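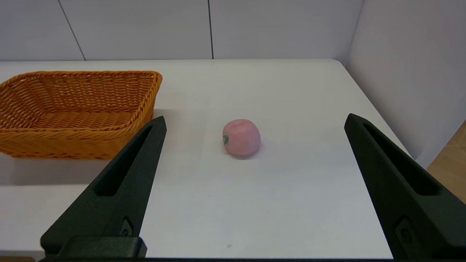 Hello, and thank you for stopping by! These are the questions we get most often about the play fruit and woven baskets from our Zultesia toy library in Urkullow. If yours isn't answered, do drop us a line and we'll get back to you as soon as we can.

## Borrowing

**How long can I keep a basket set?**

Two weeks, and you're very welcome to renew if no one else is waiting. We have 93 families on the list at the moment, so the popular sets do go quickly - pears and lemons especially.

**Do I have to take the whole set?**

Not at all. Plenty of our little ones are happiest with one basket and one piece of fruit, popping it in and tipping it out again all afternoon (and then again after tea).
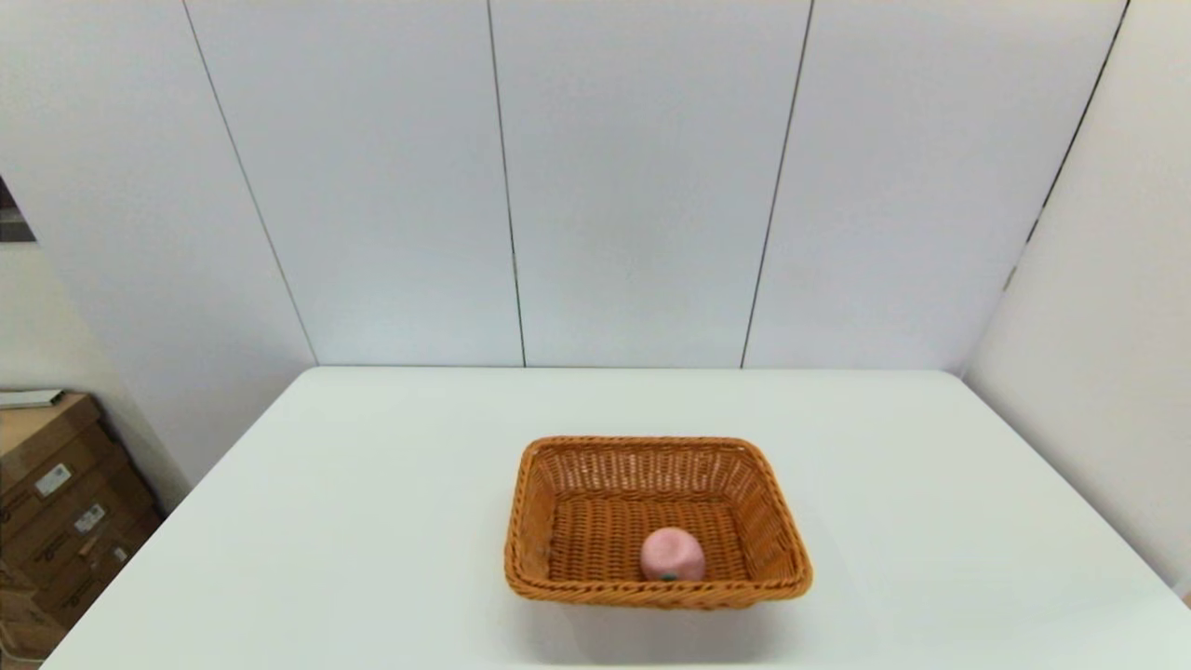 *One pink fruit in a woven basket.*

**What if we lose a piece?**

Please don't fret! Tell us when you bring the rest back and we'll look through the spares box. Things have turned up months later inside wellies, so we never charge for a first loss.

## Looking after things

**How do I clean the basket?**

A soft dry brush gets the crumbs out of the weave, and a barely damp cloth will do for the rim. Please don't soak it, tempting as that is after a yoghurt accident - leave it somewhere airy overnight instead.

**Can I collect from Jovbridge?**

Yes, from Willems, the shop by the bus stop, any time before 2 in the afternoon. Ask at the till and have your card number ready.
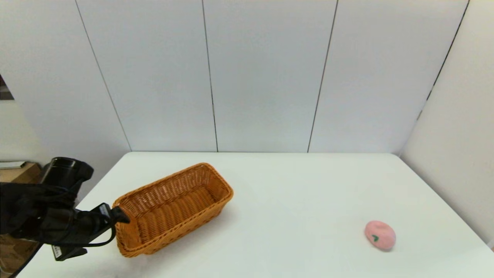
*Wicker basket on the white table, with a cardboard box at the corner.*

**Do you take donations?**

Gladly, as long as the weave is sound and there are no sharp ends poking out.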